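4.3 Entering a classification change

Use this when an athlete's sport class is altered after entries have closed. Do not use for a withdrawal, see 4.5.

1. Log in to Prolora with your meet secretary account. Timekeeper logins wont show the Class tab.

2. Open Athletes, type the bib number. Test record is bib 1415, Thaís Bezerra.

3. Click Class, then Amend. Old class goes grey.

4. Pick the new class from the list. Don't type it in by hand, the start list won't match it.

5. Set status: New, Review or Confirmed. If Review, fill in the review month, e.g. November.

6. Attach the panel's signed form. PDF only. One form per athlete.

7. Press Save, then Rebuild Heats. Wait for the green tick before you leave the page.

NOTE: Rebuild Heats changes lane draws. Print new start lists straight after and bin the old ones.

NOTE: Protest window opens when you press Save, not when the form was signed. Results stay marked P untill it closes.

CAUTION: Never amend a class while a race in that event is live. Results already in can drop out of the table. If it happens, stop, don't save again, ring Flynn Ormsby on ext. 2710.

CAUTION: Medical papers do not go in the Attachments box. Team managers can see it.

Error 3841: form missing or wrong file type. Redo step 6.
Error 1878: athlete is open on another machine. Close it there, try again.

Marnberg meets only: second sign-off needed from Selvaraj Ekanayake before step 7.
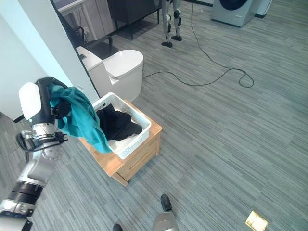 Teal cloth over the rim of a white basket, black garment inside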